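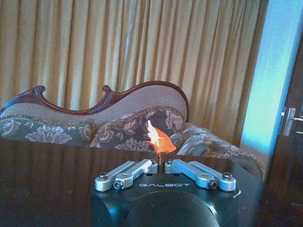 Good evening, and thank you all for coming out to hear what the Lomside robotics club has been up to since September. We call our project Prallik, and the job is tidying a living room table, which sounds easy until you try it! A small crumpled thing like the orange one between the fingers has no proper handle and no flat side, so the students spent 20 sessions — yes, 20 — arguing over where the fingers ought to close. (Pause here, let them laugh.)
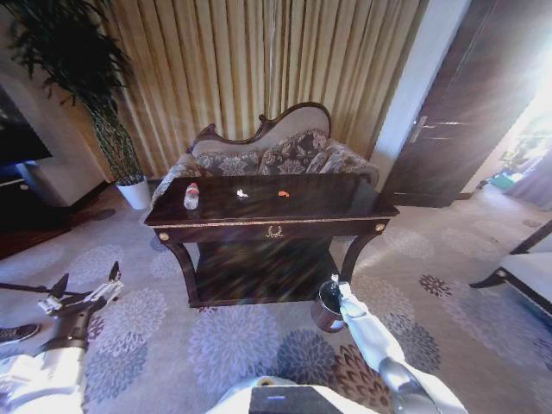
Photo: Pruvora / Lomside robotics club

Now, look at how far apart the bottle, the white piece and the orange piece are on the tabletop. We like plenty of space between things for beginners, and we'll move them closer as the students get braver. The club has logged 396 tries so far, all written up by hand in the big green notebook, and you're welcome to leaf through it over coffee. Next up is the Ó Riain cup, where each team gets 3 runs.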